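ACTA DE LA REUNIÓN ORDINARIA DE LA COMISIÓN DE ALOJAMIENTO
Residencia Gurnero
29 de julio de 2022

Abierta la sesión a las diez de la mañana, se aprueba sin enmiendas el acta anterior y se pasa al orden del día.

1. Ropa de cama
La dirección informa de que el pedido a Textiles Ernero ha quedado cerrado por importe de 3.000 euros. Comprende fundas nórdicas, fundas de almohada y mantas para la planta segunda. La entrega se hará en el almacén de la calle Prekport durante el mes de septiembre. Se acuerda no retirar los juegos antiguos hasta que se haya comprobado el nuevo lote. 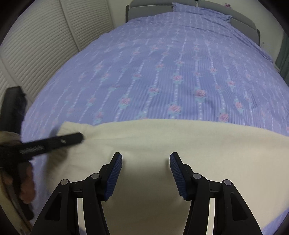
Los criterios para hacer las camas se unifican en las dos plantas. La funda nórdica se colocará extendida hasta el cabecero y la manta quedará atravesada en la parte de los pies, sin doblar bajo el colchón. En los juegos estampados, la almohada llevará la misma tela que el edredón, como en el de rosas sobre fondo lavanda, con manta de color crema. La comisión aprueba esta combinación y pide que no se mezclen estampados en una misma habitación. Los objetos personales de los residentes no se cambiarán de sitio sin su permiso.

2. Armarios
Se recuerda que las puertas de lamas se limpian con paño seco. Se aprueba una partida de 400 euros para revisar guías y tiradores, que ejecutará la empresa Rewi. Queda pendiente fijar el calendario por habitaciones.

3. Lavandería
Se autoriza la compra de bolsas de algodón para las mantas, con un límite de 200 euros.

4. Ruegos y preguntas
Se solicita que el cambio de sábanas de la planta primera pase al turno de mañana. La dirección lo estudiará y responderá por escrito.

Sin más asuntos que tratar, se levanta la sesión a las once y veinte.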